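Cold brew oolong, first proper go of the year

mhowlader
12/5/25
Warm enough at last! I've had a litre of Clorach's dark oolong in the fridge overnight and it's gorgeous, all peach skin and toasted nuts, no bitterness whatsoever. Ten grams of leaf, cold tap water, lid on, bed. How long does everyone else leave theirs?
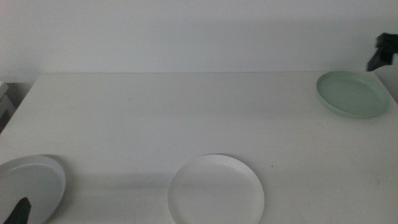 I did mine for twelve hours, then had it with shortbread, and I think food really changes it. Butter brings the peach right out (lemon biscuits kill it, sadly). Three plates in three different colours, one of them light gray, so next time it'll be a biscuit on each and a proper tasting!

eetu_s
Twelve is too long for me. I stop at six and it's much more floral.

DetlefSch
Disagree with Eetu. Six hours from the fridge is scented water. I give it fourteen, and I use 3 g per 100 ml as well.

mhowlader
3 g! That's three times mine, I have to try it. I also rinse the leaves with a splash of hot water first,
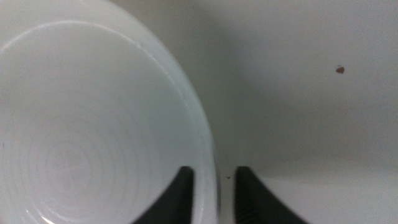 then tip that away and top up with cold. It wakes them up, and the first cup has far more smell to it.

eetu_s
Rinsing throws away the best bit, sorry.

randaf
Love a rinse. Has anyone tried the Kwak green this way?
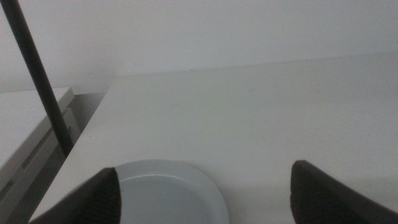 Pale plate, white table

DetlefSch
Kwak green goes grassy after four hours. Lovely until then, though.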